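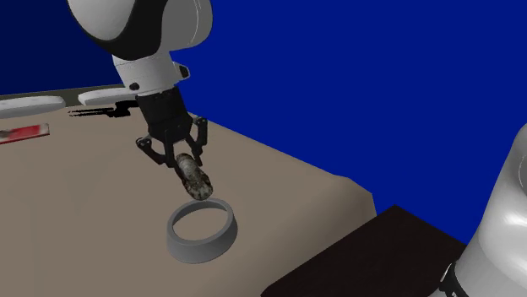 Laurier Boychuk
Equipment planning, Gredora cell

Print | E-mail

# Gredora arm budget – README

Planning files for the second arm and its two-finger gripper. The rendered layouts use one arm at a draped table, working a short mottled cylinder over an open gray ring. Vendor quotes go in `quotes/`, one file per supplier.

## Files

- `arm.csv` – purchase and lease prices, Ullow and Brosa
- `gripper.csv` – gripper body, plus 14 spare finger parts
- `sim.csv` – simulation seats, 50 hours a month

## Notes

Lease prices run from October. Delivery from Brosa is quoted at some 40 working days; Ullow has not answered. Freight is left out of both. Cable and mounting plate are under Gill, not here.

Send price changes to Hervé Hervieu before editing `arm.csv`.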